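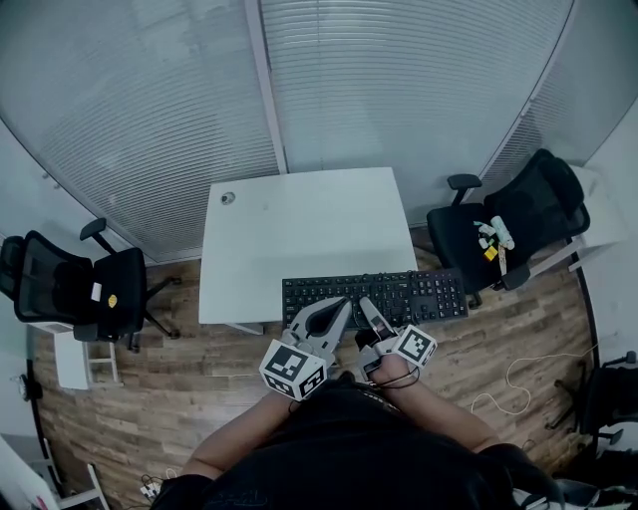
Nondari, Sep 16, 2018

Keyboard task again, on the white desk in the small office. Gripper in the right hand, both cubes on. The wide finger with the oval cutout is too broad for single keys and the slim one does most of the pressing. Noted for the parts list: ask Plorkitz whether the slim finger is sold as a matched pair.

Spent the rest of the afternoon on the budget. Position as it stands:

Grippers. We have 3 hand-held units and want 7 by November. Plorkitz quotes a lead time of up to 20 working days, so the order has to be in by the first week of October at the latest. Maite Campos wants to buy all the extra units in one go. I would sooner take two now and hold the others until we know if the finger change is going ahead. Paying for old fingers twice makes no sense.

Marker cubes. Cheap, but they need to be flat and printed to the same size every time. Ebrahimi can supply sets ready made. Printing our own costs less on paper and more in hours. Put down 4 spare sets under consumables.

Cables. The thin one still loops round the wrist. A longer lead with a clip would do. Small item, goes under sundries.

Arm. Yakubu Edet has asked for the Anuna quote to be split into arm, controller and service contract. Fair request. The service contract is the part I cannot defend yet, as the quote does not say what a call-out covers. Wrote to them this evening and asked for the terms in full. If they come back vague I will move the arm to next year's budget and keep the money for hand-held work, where we at least know the running costs.

Keyboards. Full size with numeric keypad for now. A compact one should go on the list too, as the key spacing will matter once we compare fingers.

Still to do: get a price for a second desk, check whether delivery is charged per order or per box, send Maite the revised sheet before she rings Plorkitz.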